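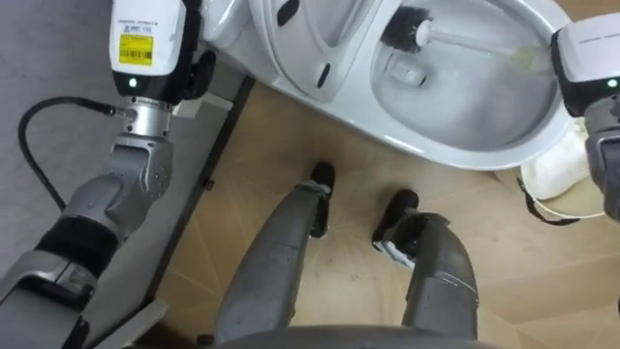 Bonska bathroom cell

The Bonska bathroom cell is a test room for a two-legged cleaning robot, built and run by the engineering firm Mestik. It consists of a small furnished bathroom, one humanoid robot on a cable tether, and an operator's station outside the room. The cell is used for toilet scrubbing trials and for wear testing of the arms and wrists. Its setup and service routine were written by Yevdokiia Hnatiuk and are known within the firm as the Hrynyshyn procedure, after the building in which the first version of the room stood.

Contents
1 Layout
2 Setup
3 Tools
4 Maintenance
5 Repairs
6 See also

Layout

The room is fitted out as an ordinary home bathroom. The toilet stands against the back wall with its lid raised during trials, and a vanity with a sink is on the opposite side. A wall shelf is mounted over the vanity. The floor has a herringbone pattern, and a black baseboard follows the walls. A white bucket for tools and waste is kept near the toilet. Its position is changed between sessions, and the robot's map of the room is not updated when it moves.
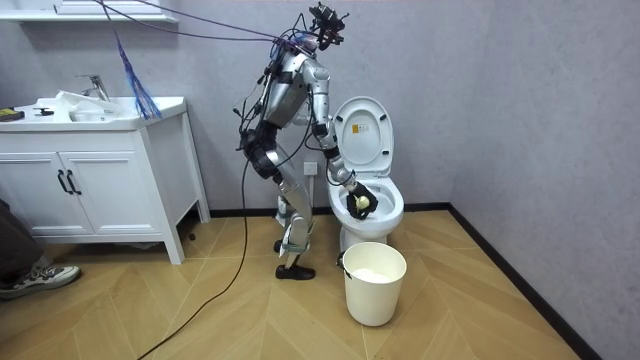

Entry by Inna Zinchenko. Technical review by Chia-jung Kao. Last revised in January.

Setup

The robot is walked in from the door side and stopped facing the toilet, with its feet staggered and its knees slightly bent. The overhead cables are routed up and away from the shoulders before the robot leans forward. A separate floor cable is laid in a wide curve so that neither foot can step on it. Hnatiuk's notes put the minimum slack in the floor cable at 60 centimeters, measured with the robot standing upright.

Once the stance is set, the operator runs a zero check on both arms. The green light on each wrist module must be on before any tool is handed over. The working arm is then lowered to a point above the bowl and held there while the hip load is read. If the reading drifts for more than 5 seconds, the robot is stood up and the stance is repeated. One person stays in the room on the vanity side throughout a trial, within reach of the stop button.

Tools

Two kinds of tool are used. The first is a long-handled toilet brush with black bristles, held by the handle so that the hand stays clear of the bowl. The second is a small sponge held directly in the fingers, which brings the hand inside the rim and is harder on the finger seals. Sponge trials are limited to 40 strokes before the seals are inspected.

A feather duster hangs by the vanity and is used for shelf trials, described in a separate entry.

Maintenance

After each session the hand is wiped down, dried, and opened and closed by jog command with the palm facing the floor. Moisture at the wrist is the main concern. The joint below the wrist module is checked for play, and its cable is unplugged, looked over and plugged back in.

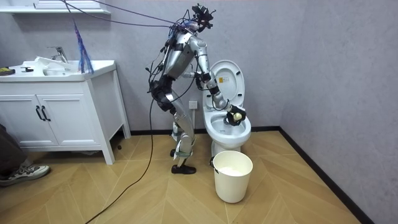

The hips are serviced less often but take longer. Leaning over the bowl keeps the hip actuators under steady load, and they run warmer in this cell than in the walking cell next door. Fasteners at the hips and knees are retightened weekly. The black straps and bands around the joints are replaced when the edges fray. Tether cables are inspected along their full length, with most attention given to the section just above the shoulders, where they bend each time the robot leans.

Repairs

The longest stoppage recorded in the log came at trial 859, when the right wrist lost position feedback during a brush trial. Ruairí Sheehan traced the fault to a connector that had worked loose as the cable flexed. The connector was replaced with a latching type made by Pirner, and the left wrist was changed to match. The loop of cable at the wrist was also lengthened.

A later fault, in which the knee controller reset when the robot straightened up, was put down to a worn ground strap. Roksolana Stasiv added the strap to the weekly check.

See also
Bonska walking cell
Shelf dusting trials
Tether management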